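Candles, bread and other memorial customs: frequently asked questions

These are the questions we get most often about the customs kept in the house after a death and at the memorial meals that follow. Practices differ from one village to the next, and sometimes between two families on the same street. If your grandmother did it another way, her way is as old as anything on this page.

How long should the candle burn?

In most families a candle is lit soon after the death and kept burning until the body leaves the house. When one candle gets low, the next is lit from it. Some households stop at the funeral. Others light a candle again each evening until the fortieth day.

If you can't watch a flame all night, put it out and light it again in the morning. Older people may tell you the soul loses its way when the light goes out, but the same people will also tell you not to leave a fire burning in a room where everyone is asleep.

Why is a glass of water left on the windowsill?

The belief is that the soul stays close to home for a while and gets thirsty. The water is usually changed every morning. The old water is poured out at the foot of a tree or beside the step, where no one walks. It isn't drunk, given to animals or used for cooking.

Bread is often set on top of the glass or next to it. A pinch of salt is added in some places and strictly avoided in others.

Why do people open a window?

Opening a window or door at the moment of death is meant to let the soul out. It is closed again after a short time. In Cabrera people told us it should be the window nearest the bed. In Stiren it was always the front door, whatever the weather.

Is it true that you shouldn't sweep the floor?

While the body is in the house, many families don't sweep at all. Sweeping is thought to carry off luck, or to sweep another member of the family out after the first. After the funeral procession has left, one person stays behind to clean the floor from the far room toward the door. That person is usually not a close relative. The broom may be thrown away afterward.

Which days are kept for remembrance?

The third, ninth and fortieth days are the most common. After that come the half year and the full year. Some families also hold a meal in May, when the graves are tidied and planted. The day of death is normally counted as the first day. This catches a lot of people out and puts their meal a day late.

If the right day is impossible for the family, the meal can be held earlier. Most people we asked were against holding it later.

What is served at the meal?

Boiled wheat or rice with honey comes first, and everyone takes at least a spoonful. Soup, fish or meat, and bread come after, depending on the fast. Sweet pastry is given out at the end for guests to take home. Knives and forks are left off the table in some families, and everything is eaten with a spoon.

Glasses aren't clinked together. Guests don't thank the hosts for the food, either. They say a short wish for the dead person and go.

What are the cloths for?

Towels, kerchiefs and lengths of fabric are given to people who helped: those who dug the grave, carried the coffin or washed the body. The cloth is folded and handed over with a candle or a small loaf. In Curkaner the gift is passed across the coffin. Elsewhere it is given at the gate or at the table.

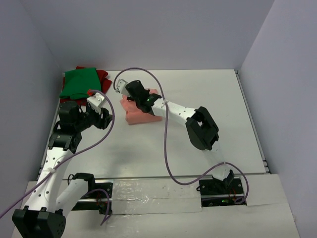 Cloths in red, green and salmon pink.

White is the safe choice if you don't know the local rule. Plenty of villages use colored cloth, and red in particular is welcome in one place and considered wrong in the next. Ask an older neighbor before you buy. The cloth should be new and shouldn't be cut after the death, so have it hemmed or buy it ready made.

Can I use a towel I was given at a funeral?

Yes. It's meant to be used. Some people keep it apart until the fortieth day and then wash it and put it with the others. Giving it away again as a present is considered rude.

What should be done with the dead person's clothes?

The usual rule is to wait until the fortieth day and then give away whatever is in good condition. Worn items are burned or buried. Something small, such as a scarf or a belt, may be kept in the family. Shoes are the subject of the most disagreement. Of the 30 people who answered our questions about shoes, 18 said they should never be worn by a relative.

Do I have to wear black for a year?

A full year was normal for a widow, forty days for more distant relatives. Today many people wear dark clothes to the funeral and the memorial meals only. Men often wear a black band or pin, or go unshaven until the fortieth day.

Where do these answers come from?

Most come from conversations recorded over 10 years in Kolia and the villages nearby. The collection now holds 402 written accounts. They were gathered and sorted by Cosmin Coman, who also wrote this page. Where two accounts disagree, both are kept.

My family's custom isn't listed. Can I send it in?

Yes. Please give the name of the village and say who taught you the custom. Tell us if it is still practiced or only remembered. Short notes are fine, and we don't correct spelling or dialect words.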